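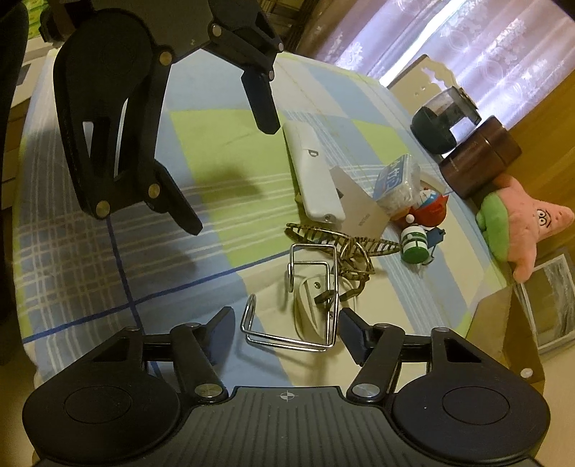

Production of gearbox housings at the Dondley plant will begin in June, according to Kekeli Addo, and the first units will go to the Cekano van line.

Sarkerside has signed a lease on the former Eshun foundry building and will fit it with 6 machining cells. The site will employ 305 people at launch, rising to 383 once the second shift starts. Hiring for maintenance and tooling posts is open now.

More than 90 percent of castings will come from suppliers already approved for the axle program. Thanakorn Ruangrit will manage the plant - he reports to the powertrain division.

Investment figures were not released. Paint and final assembly stay at the existing works.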